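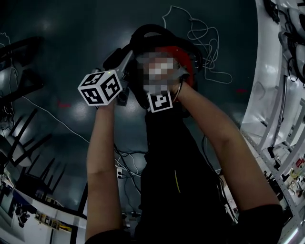
Floor outlet, two sockets, black cables beside it. White cables loose further up.

Ticket 219
Site: Gerbridge, ground floor, main room and back room
Opened by: Meenakshi Acharya
Opened: 2021-05-01
Category: Power / floor cabling
Priority: Medium

Problem
Power at the floor outlet drops out for a second or two and comes back without anyone touching it. It happened three times this morning. The breaker does not trip. The wall sockets on the same side stayed on each time. There is also too much loose cable on the floor near the outlet, and I would like both things dealt with under one ticket.

Tried so far
Swapped the extension lead for the spare from the back room. Same result.
Pushed all plugs fully in. Same result.
Ran a 300 W work lamp from the left socket with nothing in the right one. Dropped out once in 67 minutes.
Ran the same lamp from the right socket. No drop, but I stopped before lunch so this was a shorter test.

Update, Karthikeyan Gowda
Please don't use the left socket until it has been opened up. Put tape over it. What is the total load when everything is plugged in, and does the back room light flicker at the same moment? Devadiga put the back room on the same circuit in February, so that would help narrow it down.

Update, Meenakshi Acharya
Left socket taped. Total load came to 1,740 W on the plug-in meter. I left the back room light on to watch it through the opening in the partition, past the vanity table. No flicker during the one drop I saw. The ladder is leaning at the partition if anyone needs to get up to the fitting.

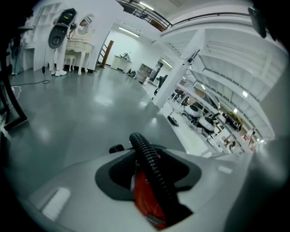 Annapurna Alva: If the light held steady then I would leave the ladder alone and look at the outlet first. We had the same fault at Bekorano and it was a loose terminal behind the left socket. Also, can the vanity and stool stay where they are? I don't want them dragged across that floor.

Update, Meenakshi Acharya
They can stay. Nothing behind them needs to be reached for this.

For the cable part of the ticket: the white ones are the main trouble. Most are in one tangle, and there is a long one that runs off on its own. The chairs and the white counter are on the same side as it. 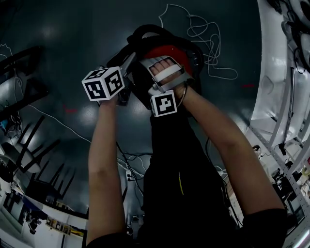

Next steps
1. Raghavendra to switch off the circuit and open the outlet. Check both terminals — left one first.
2. Coil the spare white cable and tie it. Anything without a label goes on the metal shelving in the back room.
3. Tape down whatever has to cross the floor.
4. Repeat the lamp test on both sockets, same length of time for each.

Status: Open, waiting on step 1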